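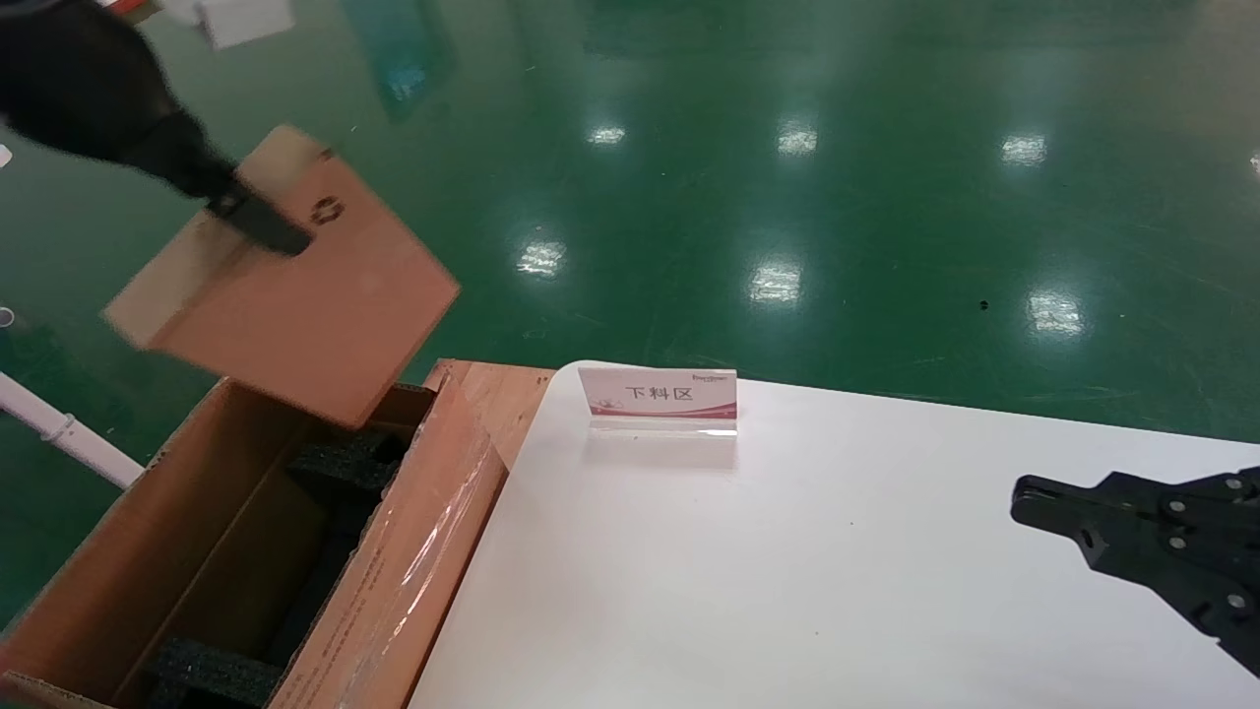 Packing a Carton into a Box with Two Arms: A Walkthrough for New Club Members

Welcome back, everybody! If you joined us in February you have probably already driven the arms by hand and knocked a few things over, and that was time well spent. In this lesson we move on to the job that trips up most new teams, getting a small flat carton into a bigger cardboard box that already has foam in it. It sounds like nothing at all. Give yourself a whole afternoon for it anyway, and bring a snack.

Before you start

Set the big box right up against the table, on the left, with its top open. Put the foam blocks in first, one toward each end, and leave the gap between them clear. Keep the white tabletop as bare as you can. The sign in the clear holder (下料区, the unloading area) can stay at the far left corner, but learn where it is, because the left arm passes close to it more often than you'd think.

Load the Ekside profile on the club laptop and set the speed limit to 42. Please don't raise it until Bernice Akpalu has watched you do a full run.

Step 1. Pick up the carton

Use the left arm and come in slowly. You want the finger lying flat across the broad face of the carton. If you grab it by a corner it will swing, and you'll spend the next few minutes chasing it (I speak from long experience here).

Step 2. Park the right arm

Keep the right gripper over the table with nothing in it. New drivers love to bring it over to help, and then both arms want the same bit of air.

Step 3. Tilt, then travel

Carry the carton to the far end of the box with one corner pointing down at the opening. A tilted carton finds its way past the cardboard edge much more easily than a level one. Stop above the foam and have a good look from your partner's side before going any lower.

Step 4. Lower and let go

Bring the low corner inside first, level the carton out, and open the gripper once it's resting on something. Lift straight up afterward. The tape along the outer side of the box is shiny and can confuse the camera, so if the preview flickers, go by eye and trust your partner.

Step 5. Save your run

Name the file with your team name and the run number. Bawa team got all the way to run 578 last season, so don't be shy about repeating yourselves! Six clean runs in a row and you can move on to the Citov exercise, where the carton has to go in on its edge.

If it keeps slipping

Check the gripper screws first, then the grip setting, and then ask.

Last updated August 2020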